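Keeping bakery bread and pastries: which tips are worth the bother

Most advice about keeping bread fresh gets passed along by people who have never had a loaf last long enough to test it. I have read that you should put an apple in the bread bin, a stick of celery in the bag, and a sugar lump in the cake tin. I tried the celery. The bread tasted of celery.

What follows is what I do at home with things bought from a proper bakery, where the loaves have no preservatives and go downhill quickly. Supermarket sliced is another matter and will probably outlive us.

The bread bin

A bread bin is a box. It keeps the mice off and the worktop tidy, and I doubt it does much more. My Devau bin came with a leaflet promising a "breathing lid", which seems to mean it doesn't shut properly. A crusty loaf does just as well cut side down on a board with a tea towel over it, for the first day at least. After that the crust is going to soften or the middle is going to dry out, and you get to choose which. Paper bag for a decent crust, plastic bag for a soft middle. Both together, as some people swear by, gave me a loaf that was neither.

Never the fridge

I was ready to argue with this one, as it sounds like the sort of thing people repeat. Unfortunately it's true. Bread goes stale faster in the fridge than on the side. The only case for it is in a sticky August when mould is the bigger worry, and then you should be toasting it anyway.

Freezing

Slice first, freeze the same day, and put a bit of baking paper between slices if it's a wet sourdough that clings to itself. I give sliced bread 3 months. It's safe for longer, but it starts to taste of freezer, and the fancy bags don't help as much as the packet says. I ran Steyn freezer bags against ordinary ones and could not tell the slices apart. Squeeze the air out of whatever you have.

Rolls and bagels: cut them before they go in. You will not manage it afterwards without a bread knife and a plaster.

Croissants and Danish

Refreshing a croissant in the microwave should be against the law. You get something warm and leathery. Oven at 160, straight on the rack, some 6 minutes, and then leave it alone for two more – the layers crisp as it cools. Skip the advice about flicking water over it first. That works on a baguette, where there is a crust to revive, and does nothing good to butter pastry.

Anything with custard in it gets eaten the day you buy it. I don't care what the tip says.

Muffins and cupcakes

The usual line is that a slice of bread in the tin keeps cakes moist. It does something, I'll grant, but the slice goes hard and the muffins get damp tops, and you've spent a slice of bread. A tin with kitchen paper in the bottom and another sheet laid over the top does better. Unwrap them only when you're about to eat. The paper case slows the sides drying, and a muffin left bare overnight is a poor thing by breakfast.

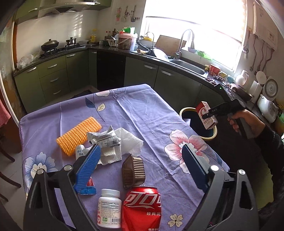
A brown paper case among the odds and ends on the flowered cloth.

If the cases peel away by themselves, the muffins were probably boxed up warm. Ona Siliņa wrote in to say she turns hers upside down on the rack to cool and has no trouble with peeling. I've tried it twice and can't say it made any odds, but mine had blueberries in, so perhaps it wasn't a fair go.

Sandwiches for later

Butter to the edges, tomato in a separate pot, and wrap in paper. Kakik sell a waxed wrap that costs more than the sandwich and goes tacky by February. Greaseproof and a rubber band will do. If it has mayonnaise in it, keep it cold and don't trust those Cukico lunch bags with the silver lining past mid-morning unless there's an ice pack inside.

Stale ends

Breadcrumbs, obviously. Dry them in the oven while it cools down from something else, then grate or blitz. They keep in a jar, provided they really are dry. Croissant ends can go in as well, but use those crumbs first, the butter turns.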